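Diseño de minijuegos para público infantil
Apuntes de la sesión 4: juegos de buscar, vestir y golpear
Profesor: Raimo Honkanen
Versión del 12 de mayo de 2026

Estos apuntes completan lo que se explicó en clase y no lo sustituyen. Quien faltó a la sesión debe leer también el capítulo de Nieminen sobre bucles cortos, que está en la carpeta compartida. Pido disculpas por los términos que dejo en inglés; en algunos casos la traducción española existe, pero en los equipos de desarrollo casi no se usa.

1. Qué entendemos por minijuego

En este curso llamamos minijuego a una pieza que se aprende sin manual, que tiene una sola mecánica principal y cuya partida dura menos de 3 minutos. La duración no es un detalle decorativo. Un niño de seis años que pierde después de diez minutos abandona; el mismo niño que pierde después de cuarenta segundos vuelve a pulsar el botón de empezar. Por eso, cuando revisamos en clase el prototipo de Trilska, la primera observación fue que la pantalla de derrota tardaba demasiado en desaparecer.

Conviene distinguir entre la mecánica (lo que el jugador hace), el tema (de qué parece que trata) y el premio (lo que recibe). En los proyectos del año pasado se confundían mucho. Un grupo escribió en su ficha que su mecánica era "un bosque encantado". Un bosque encantado es un tema. La mecánica era tocar objetos escondidos.

2. Juegos de buscar objetos

Es el tipo más antiguo y el más fácil de programar. Toda la dificultad está en el dibujo. Tres parámetros que se deben decidir antes de pedir nada al ilustrador:

Cantidad de objetos por escena. Para la franja de cinco a siete años recomiendo empezar con pocos y aumentar según el nivel.
Contraste entre el objeto y el fondo. Un fondo con motivo repetido esconde mucho mejor que un fondo liso, y a veces esconde demasiado.
Penalización por tocar donde no hay nada. Sin penalización, el niño toca toda la pantalla con la mano abierta. Con penalización fuerte, deja de tocar. En Stusance usaban una solución intermedia que me parece razonable: la pantalla no responde durante medio segundo.

La pista también forma parte del diseño. Debe aparecer sola, después de un tiempo sin acierto, y debe ser más lenta que un jugador normal. Si la pista llega antes que la vista, el juego se juega solo.

3. Juegos de vestir y decorar

Aquí no hay victoria ni derrota, y algunos alumnos preguntan si entonces es un juego. Para los fines del curso, sí. El niño toma decisiones, ve el resultado en seguida y puede deshacerlo. El botón de deshacer es obligatorio en el ejercicio final, y se restará nota a quien no lo incluya.

El error frecuente es ofrecer todas las piezas desde el principio. Kaisu Harju presentó en la sesión anterior un vestidor con 22 sombreros en una sola fila, y en la prueba los niños elegían siempre entre los primeros que veían. Cuando repartió los mismos sombreros en cajones, se usaron casi todos. El material gráfico era idéntico - cambió solamente la forma de mostrarlo.

Otra recomendación: las combinaciones ridículas deben estar permitidas. Una bota en la cabeza es, para esta edad, el mejor resultado posible.
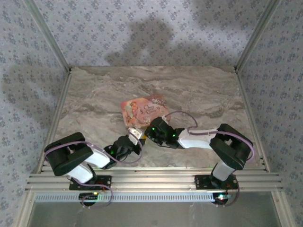
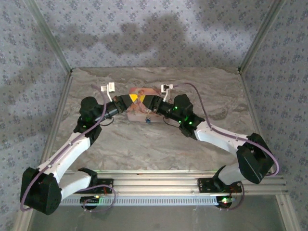
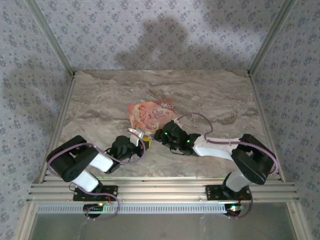

Kwabena Frimpong objetó que un vestidor sin objetivo se agota muy pronto, y que en su experiencia los niños piden un encargo: vestir al personaje para la lluvia, para una fiesta, para dormir. Añadió que con el encargo también aparece la posibilidad de equivocarse, y que eso no le parecía malo si el personaje reacciona con humor.

Estoy de acuerdo en parte. El encargo alarga la vida del juego, pero debe ser opcional. Si el niño ignora el encargo y viste al personaje como quiere, el programa no debe corregirlo. Se puede guardar la imagen en el álbum igualmente, sin estrella. Los grupos que elijan esta modalidad tienen que describir en la ficha qué ocurre en los dos casos.

4. Juegos de golpear o atrapar

Son los que aparecen y desaparecen: un topo, un fantasma, una rana. Dependen del ritmo, y el ritmo se ajusta probando, no calculando. De todas formas hay un punto de partida útil. Se fija primero el tiempo que el objetivo queda visible y después el tiempo de pausa, que conviene que sea irregular. Con una pausa siempre igual, el niño aprende el compás y ya no mira la pantalla.

Eetu Seppälä preguntó si se debe incluir un personaje que no hay que golpear. Es una buena variante a partir del segundo nivel, pero con dos condiciones: que se distinga por la forma además del color, y que el castigo sea pequeño. La primera condición es importante para los jugadores daltónicos y además ayuda a todos los otros.

El sonido tiene aquí más peso que en los otros tipos. Un golpe sin sonido parece un error del programa. Se recomienda preparar 2 sonidos distintos para el acierto y alternarlos, porque uno solo cansa mucho al adulto que está en la misma habitación.

5. El texto de presentación

Cada minijuego necesita una descripción corta para el menú. Debe contener un verbo de acción y el nombre de lo que se busca, se viste o se golpea. Ejemplo aceptable: "Ayuda al farero a encontrar sus llaves antes de que llegue el barco". Ejemplo no aceptable: "Una experiencia divertida para toda la familia". El segundo puede servir para cualquier cosa, también para un restaurante.

Eviten los signos de exclamación en todas las frases. Con uno por descripción es suficiente.

6. Trabajo para entregar

Por grupos, elegir uno de los tipos vistos y preparar la ficha completa: mecánica, tema, premio, duración prevista de la partida y texto de presentación. Se añade un boceto de la pantalla principal, hecho a mano o con cualquier programa. El grupo de Toivo Salminen continúa con Sondmont y entrega solamente los cambios respecto a la ficha anterior.

La entrega es en junio, en la fecha que aparece en la página del curso. Las fichas sin duración prevista se devuelven sin corregir.

Lectura para la próxima sesión: las páginas de Nieminen sobre niveles de dificultad, hasta el apartado de los tutoriales.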